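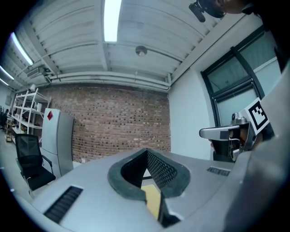
Quote follow-up, a year of notes
December 12, 2025

Most of the sales writing I come across deals with the front of the pipeline: where leads come from, how to qualify them, what to put in the first message. My notes from this year are about the other end, the stretch between sending a quote and hearing yes or no. At Sidora that stretch is where we lose the most time, and until last winter we had no written procedure for it.

Some background. Sidora resells and services small production equipment. Our quotes run from one page to eight. The typical buyer is a plant or shop manager who has to get a signature from someone else. That last part matters more than the price in most of the files I went back through.

The old method was simple. A rep sent the quote as a PDF, set a reminder for the following week, and wrote "just checking in" when the reminder came up. If there was no answer, the rep did it again. After the third message the quote stayed open in the system until someone got tired of looking at it. Our pipeline report was therefore full of dead quotes, and the forecast built on that report was wrong every month in the same direction.

I pulled 103 closed quotes, won and lost, and read the full message history on each. I left out repeat orders for parts, where the quote is a formality. For each one I logged the date sent, the date of first reply, who replied, what they asked, and the outcome. It took most of a slow month. The CRM we use, Lagman, stores email threads against the account and not against the quote, so the matching had to be done by hand.

Findings, in no special order.

"Checking in" messages got very few replies. When they did get one, it was usually "still looking at it," which told the rep nothing and reset the reminder. Messages with a specific question in them did much better. "Does the delivery date on page two still work with your shutdown?" is a question a person can answer in one line from a phone.

Thirty-five of the quotes had a second person copied in by the buyer at some point in the thread. Those were won more often than the rest. I don't claim the copying caused anything. A buyer who forwards a quote is already further along. It is still a useful signal, and we had never recorded it. There is now a yes/no field for it in Lagman.

Lost quotes were mostly not lost to a competitor. We had assumed they were. The usual lost-to name in the rep's notes was Skonex, and in a fair number of those the thread contained no mention of Skonex at all. The rep had guessed. The real outcome was that the project had been put off, or that the buyer had repaired what they had. This changes what you should do next. A postponed project should get a date in the calendar. A repair is a service lead.

Discounts offered in a follow-up, without being asked for, did nothing I could measure except lower the margin on deals that closed. We have stopped doing it.

The procedure we wrote after that is short, and it has changed twice since.

Before the quote goes out, the rep asks two things: who else needs to see it, and when a decision is expected. If the buyer can't answer either one, the quote still goes out, but it is marked as budgetary and stays out of the forecast. Reps did not like this at first. It made their numbers look small. The numbers were small before, too – the report just didn't show it.

The quote is sent with a half-page cover note written for the person who signs. It has the total, the delivery date, what is not included, and the expiration date. No product language. The buyer can forward it without rewriting anything.

The first follow-up goes out after 4 working days and must contain one question that refers to a line in the quote. The second is a phone call. The third is a closing message, which says that we will mark the quote inactive on a given date and that it can be reopened with a reply. This one gets more answers than the other two put together, and quite a few of them are a clear no. I count a clear no as a good result.

After the date passes, the quote is closed. No exceptions for large ones. We made an exception in the spring for a big one at Nemanen and it sat in the forecast for two quarters.

A few things remain unsolved. Lagman will not trigger a reminder on working days only, so anything sent before a holiday comes up too early and the rep has to move it. The reason codes for lost quotes are still too coarse. "Postponed" covers a buyer with a firm date next year and a buyer who is being polite, and I haven't found a way to split those that reps will fill in correctly. I tried a free text box for a while – it mostly came back blank.

I also can't give a clean before-and-after win rate. The budgetary category changed what counts as a quote, so the two periods don't compare. What I can say is that the open list is down to around half its old length, and the monthly forecast now misses on both sides.

Next on the list is the cover note. There are several versions in use, and I want to get them down to one by the end of December, before the new price sheet goes in.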